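Bolstead Shared Kitchen: minutes of the April meeting
Posted in April by Minttu Salminen
14 shares | 3 comments

I took the notes again, so blame me for the spelling. We started at 6:30 with Kaiwen Yin, Yichen Long, Arvid Holmgren and me, and Zhenhua Shi came in during item two. 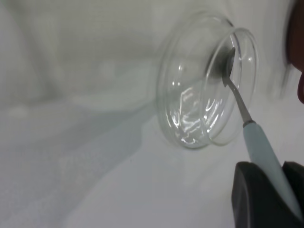 1. Last month's minutes. Approved. Arvid wants it on record that he did return the big colander (he did, I found it behind the flour bins).

2. Jars and small glassware. This ate up most of the evening! Kaiwen is tired of finding dried jam inside the glass jars and would like everyone to scrape them out before they go in the sink. Yichen asked if we could just buy more. Zhenhua had a price from Tramska, 30 short glass jars for $93, and we all liked that a lot better than arguing. Agreed, four for and Arvid against. Scraping still applies, sorry Yichen.

3. Utensils. The small spoons and spatulas keep wandering off into the baking drawer. I'm going to label the drawers, and Kaiwen is lending me his label maker.

4. Money. We have $742 before the jar order. Zhenhua still needs the receipt for the dish racks, so please check your coat pockets.

5. Anything else. Arvid brought up the squeaky oven door again. Yichen has oil and will try it before the next bread night.

Done at 8:05. Kaiwen locked up.

Contact: Minttu, Bolstead Shared Kitchen
© Bolstead Shared Kitchen | Back to top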